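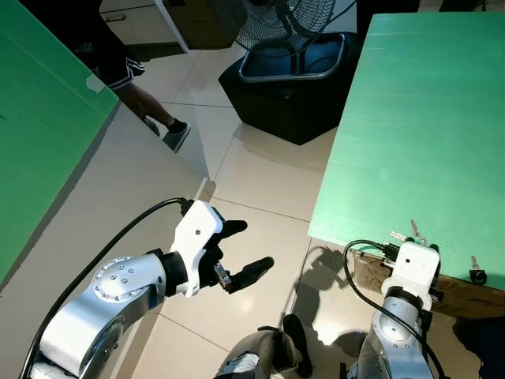

Chapter 4
Floors, Tables and the Space Between

Think of the last room you worked in for a whole afternoon. You can probably remember what was on the table. Can you remember the floor? Most of us can't, and yet the floor decides where the table goes, how far you walk, how much light reaches your hands and where your shoes end up when you turn. I love this part of the subject, and I hope that by the end of the chapter you will catch yourself looking down in every workroom you enter!

In Chapter 3 we measured single pieces of furniture. Now we put them together. Two tables set near each other make something new – a passage – and a passage has a width, a direction and habits of its own. People cut through it. They park things in it, too: a fan, a box under the table edge, a bag. Keys get put down on whichever surface is closest to the hand that was holding them.

The workroom at Koivisto is our main case for the next three sections. When Elli Salminen first drew its plan, she left out everything that could be lifted by one person. It was a beautiful plan, clean and easy to read, and it was very little help to the people who used the room. Her second plan, drawn in March, put the small things back. Suddenly you could see why everyone walked the long way to the cabinets. We will work with both plans side by side, and you will be asked to draw a pair like them yourself.

Floors

Large glossy tiles are a pleasure to sweep and they throw light back up into a room, which can brighten the shady side of a table. They also throw back glare. Stand at one end of a tiled passage and crouch a little (really do it, it changes everything) and look for the bright patches. Mark them on your plan with a light pencil. Grout lines are a gift to anyone with a sketchbook, too: measure one tile, and you have a ready-made grid for the whole floor.

Table tops

Color matters more than beginners expect. A green top gives pale objects a background they stand out against, and many people find it restful over a long day. Two greens that look alike in a catalog can look quite different once they share a room, so compare them in place, under the lamps you will be using.

Passages

Dirceu Lacerda's survey at Iltetstead covered 50 workrooms and recorded 3,311 crossings between tables. We return to his figures in Section 4.3. For now, just notice what he chose to record: feet, and where they went.

Before you read on

Pick a room with at least two tables. Sit in it for 180 seconds without writing anything. Then draw the floor first, the furniture second and the small things last. Keep the drawing – you will need it for Section 4.2, where we add the cabinets and find out which doors can open fully.

Terms used in this chapter: passage, clear width, work edge, parked object, door swing.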